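Small parts storage: clear drawer cabinets, yes or no?
Forum: Workshop and Storage
20 posts in this thread

pleststead_pete
Member
Posts: 690

I'm trying to sort out fasteners, fuses, crimp terminals and the other little bits that live in jam jars on my bench. I'm leaning towards one of the yellow cabinets with nine clear drawers, three rows of three, black lid and a carry handle on top. It's still close to empty at this stage.
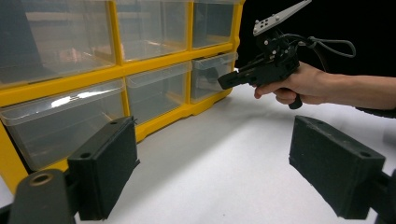
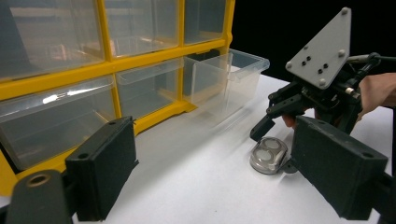
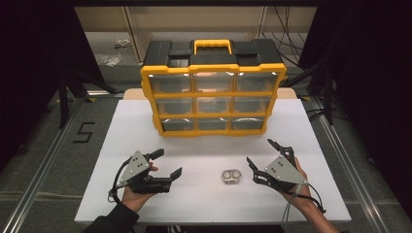 Before I fill it I'd like to hear from people who have lived with this style for a few years. Main questions are whether the drawers stay put when you carry it, whether the plastic goes brittle in a cold garage, and whether nine drawers is enough or I'll be buying a second one by April.

Budget isn't a big problem but bench space is. I've got 900 mm of clear bench and the vice takes up a fair bit of that.

gumleaf
Member
Posts: 3153

Had two of that general type. They're fine for light stuff. The trouble starts when you put a full box of screws in every drawer and then pick it up by the handle. Drawers at the front want to come forward if you tip it even a little. I ended up leaving mine on a shelf and never carrying it anywhere.

Clear drawers are worth having though. I've got an older steel cabinet with grey fronts and I open four drawers every time I want a washer.

Runurent
Member
Posts: 212

Disagree about the carrying. I take mine out to jobs twice a week in the back of the ute and haven't lost a drawer yet. I run a wide elastic strap around it, front to back. Costs next to nothing. If you grab it without a strap and swing it about, then sure, you'll be picking up screws.

gumleaf
Member
Posts: 3153

If it needs a strap then the handle isn't doing much of a job, is it?

Runurent
Member
Posts: 212

Handle does the lifting, strap holds the drawers. Same as any toolbox with a latch. I don't see the problem.

Volker Diekmann
Moderator
Posts: 1408

Pete, on the cold question. I've had clear drawers crack in an unheated garage, always at the front lip and always after being pulled hard when they were jammed. If a drawer sticks, take it right out and look behind it. Usually there's a screw that has gone over the back of the drawer and is sitting in the slot. Forcing it is what breaks the lip.

Check whether yours have a stop at the back. Some do and some don't. Without a stop you will pull one out too far sooner or later and tip the lot.

On nine drawers, it depends on whether you use dividers. I cut mine from offcuts of corflute and get three sizes to a drawer.

arkari_shed
Member
Posts: 57

Nine isn't enough. I started with nine and it lasted a month. Go for the flat cases with lift-out bins that stack on top of each other. You see everything when the lid is open and nothing moves when it's shut. Takes less room too.

pleststead_pete
Member
Posts: 690

Doesn't that mean unstacking the lot when the one you want is on the bottom? That's what put me off them. With drawers I can get at any of them without moving anything.

arkari_shed
Member
Posts: 57

You build a rack. Mine is scrap ply with runners down both sides, each case slides out on its own. Took an afternoon.

gumleaf
Member
Posts: 3153

So a cabinet with drawers, then.

arkari_shed
Member
Posts: 57

Drawers with lids. Different thing when you want to take just the one case up a ladder.

Bauerfeind
Member
Posts: 334

I'd stick with the drawers for a bench and use the flat cases for anything that travels. No reason it has to be one or the other.

Couple of things from my own setup. Put the heavy stuff in the bottom row. Nails, coach bolts, anything by the handful. Keep the top row for fuses, O-rings, heat shrink and so on. Makes it much steadier when you open a top drawer.

Label the drawers even though they're clear. You can see they're screws but you can't tell 8 gauge from 10 gauge from a metre away. I use masking tape and a marker because the printed labels peeled off. Stick it low on the front so you can still see how full the drawer is.

Runurent
Member
Posts: 212

Printed labels are fine if you wipe the drawer with metho first. Mine have been on for years.

Bauerfeind
Member
Posts: 334

Maybe. I change what's in mine too often to bother.

pleststead_pete
Member
Posts: 690

Thanks all. Plan at the moment is heavy fasteners along the bottom, electrical in the middle, and small oddments up top. I'll cut some dividers as Volker suggested. Is corflute stiff enough for the bottom row or does it bow?

Volker Diekmann
Moderator
Posts: 1408

It bows a bit if the flutes run across. Cut it with the flutes standing upright and make it a firm fit. For coach bolts I wouldn't divide at all, just give them the whole drawer.

pleststead_pete
Member
Posts: 690

Good, I've got an old real estate sign I can cut up. I'll do the electrical row first and see how I go. Still not sold on the strap.

Runurent
Member
Posts: 212

You will be after the first time you drop it.

gumleaf
Member
Posts: 3153

Or leave it on the bench.

tinlid
Member
Posts: 9

Can you still get spare drawers for these? I've broken two in mine and the shop only had the complete cabinet.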